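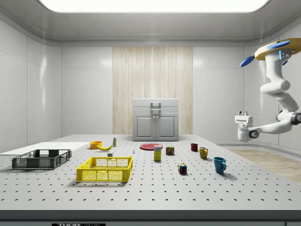 Room with perforated table top and light gray cabinet (computer rendering)

Home | Projects | Reports | Lending | Contact

Cunura Tool Lending Library
Progress report to the Atberg Fund, second period
Grant for the collection, repair and lending of hand tools

State of the work

In this period the library was open to the public during the whole time, except for the stock check in August. The lending desk at the old dairy in Cunura works as planned. The second desk, in Konik, opened later than we wrote in the application, for reasons which are explained further down.

The application gave a target of 3000 loans for the period. We registered 3151. One loan means one tool, or one set which is always lent together, taken out by one member. Renewals are not included. In the first report we counted renewals too, and the Fund correctly asked us to separate them, so the figures of the two reports should not be compared directly.

Most of the loans are garden tools in spring and tools for painting and plastering in summer. This was expected. What we did not expect is the demand for tools for preserving food, such as presses, large sieves and bottle corkers. We had bought very few of them and there was a waiting list from the first plums until the end of the apples. Some members gave us presses from their own cellars, and two of these could be brought back to use after new screws were made.

Konik

The desk in Konik should have opened at the beginning of the period. The room which the parish offered us was damp along the outer wall, and steel tools cannot be stored there without rust. We waited for the wall to be drained and painted with lime. The parish paid for this work and it is not in our accounts. In the meantime we brought ordered tools to Konik by van, and members collected them from the bus shelter between 5 and 6 p.m. This was tiring for everybody in the rain, but it kept the contact with the members there.

Now the room is in use. It has shelves on the inner walls only, and we leave a space behind them for air. The opening hours are shorter than in Cunura. Members would like a morning opening as well, and we will try this if we find enough people for the desk.

Repair and sharpening

Every tool is looked at when it comes back. If it needs only cleaning or oil, it is done at the desk. Other damage goes to the repair bench. The most common repairs are new handles for spades and axes, loose heads on hammers, and saws which have lost their set. We still send the long saws to Szabo for sharpening, as we have no suitable vise. Their price went up in the middle of the period. We agreed with them to collect the saws and bring them all together, and in this way the cost stayed inside the budget line.

The sharpening evenings were a new activity. Members bring their own knives, scissors and chisels and learn to sharpen them on water stones. At first we took everyone who came, and there was too much waiting at the stones. After that we asked people to sign up, with 14 places for each evening. The places are normally full. We have a request to hold one evening only for kitchen knives, and another for scythes, which would need to be outdoors and in the early morning.

Losses and late returns

Late returns remain our weakest point. The fee for lateness, which we described in the application, was not introduced. The members' meeting voted against it, with the argument that people who are embarrassed about the fee will not come back at all. In its place we now telephone on the day after the return date. This takes much time at the desk, but many tools come back the same week. A few were never returned, mainly small things like chisels and spirit levels. A list is attached to the financial part.

There was one accident. A member cut his hand with a drawknife which he had borrowed without asking for the instruction. He has recovered. Since then, drawknives, axes and scythes are given only after a short demonstration, and the member signs the card. The card is available in English and in large print.

Changes to the budget

We ask the Fund to approve a move of money from the line "Printing" to the line "Handles and fittings". The printed catalog was out of date before it was finished, and members prefer to call or to look at the board by the door. We would keep a small part for the instruction cards. Ash handles are more expensive than in our calculation, and the cheaper ones which we tried from another supplier split along the grain.

The line "Insurance" was not fully used, as Konik was insured for a part of the period only. We would like to carry the remainder over.

Next period

Before spring we want to check all wheelbarrows and put new tires where it is necessary. More equipment for preserving will be bought, preferably used, and it should be ready before the first cherries. The stock check will be done in two parts, so that one desk is always open.

An open question is the storage of ladders. At present they hang in the passage of the dairy, and the owner has asked us to keep this passage free from next winter. We have looked at a shed behind the building and we are waiting for the answer about the rent. If the rent is higher than we can cover, we will write to the Fund separately.

The financial part, the list of missing tools and the text of the new instruction card are sent together with this report.

Contact: lending desk, Cunura | © Cunura Tool Lending Library | Back to top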